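Automation at the Killthorpe returns office

The Killthorpe returns office is a sorting and repacking workplace run by the household goods firm Prastberg, where parcels sent back by customers are opened, checked, tidied and put up for sale again. It is known within the trade, in a modest sort of way, for having brought robotic hands into work that had always been done at a table by people sitting or standing side by side, and for the long and rather patient manner in which the change was made. The office employs 243 people, of whom the greater part work at the tables.

Background

Returned goods are awkward things to automate. A parcel that leaves a warehouse is much like its neighbours, whereas one that comes back may have been folded by a tired parent, taped up with whatever was in the kitchen drawer, or stuffed into a box meant for something else altogether. For many years Prastberg left the whole business to human hands, and the staff at Killthorpe became very good at it. The trouble was the strain. Hour upon hour of pinching, lifting and turning small items led to sore wrists and thumbs, and people who liked the job otherwise were leaving it.

The first proposal for machine help came from Giang Lưu, then a shift leader at the tables, who asked for something that could take over the small repeated picks and leave the judging of goods to her colleagues. Her request was taken up under the name Susadska, by which the project is still called, even by those who have long since forgotten where the word came from.

Equipment

Susadska uses jointed hands with several fingers in place of the suction cups common in larger warehouses. Suction does well on flat boxes and poorly on a knitted glove, a string of fairy lights or a bag of loose screws. Fingers are slower, but they can be closed gently around an odd shape, and the people working beside them tend to find their movements easier to follow.
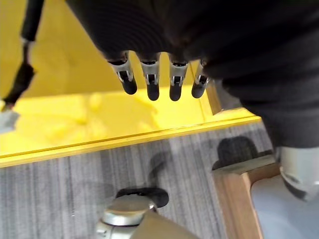 Robotic hand with metal finger joints and black fingertips, over a glossy yellow surface.

New movements are practised away from the main tables, in a room where staff are welcome to drop in and say what they think. A good many did so in the early months, and their remarks shaped the work a great deal. One lasting result was the rule that a hand should pause before reaching towards any place a person might also be reaching, which makes for a slightly courtly rhythm that newcomers often smile at.

Effects on working life

The most noticeable change has been in the shape of the day. Before Susadska, a table worker handled an item from start to finish. Now the hands do much of the lifting and setting down, and the worker looks, decides and puts right whatever has gone astray. Many have welcomed this, particularly those whose wrists had begun to trouble them. Others have missed the old busyness, finding that a day of looking and deciding leaves them tired in a different way, and the length of a turn at an assisted table was shortened to take account of it.

New posts have grown up as well. There are 14 table guides, all drawn from the existing staff, who learn to correct a hand's grip, clear a stoppage and explain to the engineers in everyday language what went wrong. The training lasts five weeks and is paid at the full rate.

Not everything has gone smoothly. Experienced workers worried, quite understandably, that their knowledge would be borrowed and their places then given up, and an agreement reached in October put it in writing that no table post would be closed on account of the machines. Conversation was another loss, as assisted tables were at first set too far apart for easy talk. They were moved closer together after repeated requests.

Later development

On 2021-07-08 the arrangement was extended to the smaller Tuhiwai site, which handles returned lamps and kitchenware. Staff from Killthorpe went over to help their colleagues settle in, and several guides still divide their time between the two places.

See also: Repetitive strain at work; Returns handling; Robotic hand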